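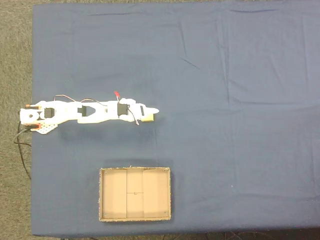 Foto: Neville Naylor / Lendonell

Kang-pick: notas del conjunto de datos e incidencia del servo de codo

Categoría: Robótica > Conjuntos de datos > Incidencias

Kang-pick reúne 312 episodios de teleoperación de un brazo blanco de sobremesa. La tarea consiste en coger un bloque amarillo pequeño y dejarlo en una caja de cartón abierta, sobre tela azul. Mantenimiento: Reece Blackburn. Versión revisada el domingo, 22 de agosto de 2021.

Estado

Publicado con exclusiones. Los episodios afectados siguen en el repositorio con la etiqueta fault=1 y no entran en la partición de entrenamiento por defecto.

Descripción del fallo

En 6 episodios el controlador Poreck perdió la lectura de posición del codo durante la aproximación. El firmware sustituía la lectura perdida por un cero y el lazo de control lo tomaba como posición real. El brazo se levantaba de golpe hasta el límite articular, a la velocidad máxima permitida. En 5 de los casos actuó el corte por sobrecorriente; en el restante hubo que quitar la alimentación a mano. Sin daños personales. Un engranaje del codo quedó con dientes rotos y se sustituyó. 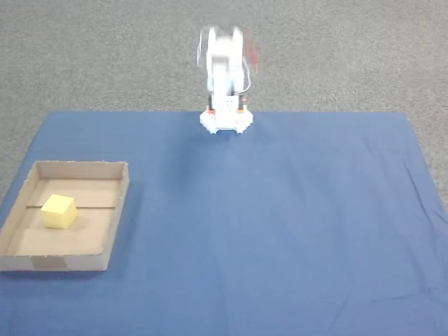

La causa más probable es un falso contacto en el conector del servo. El defecto se reprodujo en banco flexionando el cable con el codo plegado. No se ha descartado ruido en la línea de datos.

Correcciones

- Una lectura perdida mantiene la última consigna válida; a la 7.ª consecutiva se corta el par.
- Velocidad articular limitada en el perfil undano_safe.yaml.
- Cable del codo sustituido y fijado con holgura.
- Parada de emergencia al alcance del operador en toda sesión.

Limitaciones conocidas

Los registros anteriores a la corrección no distinguen entre un cero medido y un cero de relleno. Quien entrene con fault=1 debe filtrar joint_3 por su cuenta. El par cae sin freno al cortar: el brazo se desploma si está extendido. Pendiente para diciembre.

Avisos de fallos: abrir una incidencia y adjuntar el registro completo del bus.

7 comentarios · 5 veces compartido

Relacionados
Calibración inicial del controlador Poreck
Undano: perfiles de velocidad y par
Formato de los registros de Lendonell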